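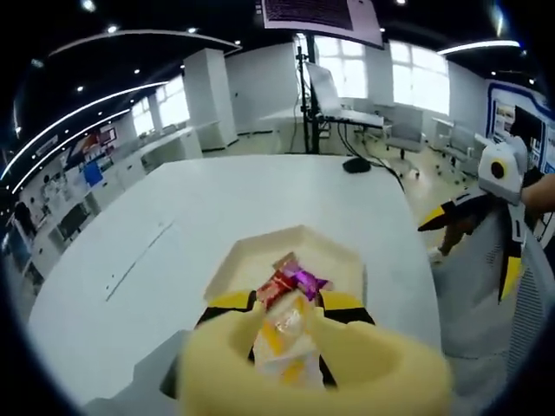
Packaging and Shelf Life — Handout 2

A wrapper has two main jobs: keeping moisture in or out, and keeping air away from the food. Boiled sweets take up water from the air and turn sticky, so the film must block damp. Fatty foods go stale through contact with oxygen and light.

Twist wraps are cheap and quick to close but do not seal. Heat-sealed film does — check the seam for creases, where leaks start.

For next time: read chapter 6 and bring two wrappers from home. Write down the best-before date on each. Questions to Rocío Llanos, room 266.

Print this page | E-mail this page

Related handouts
Cartons and board
Glass and tins
Reading a date mark

Contact | © 2020 Tamayo | Back to top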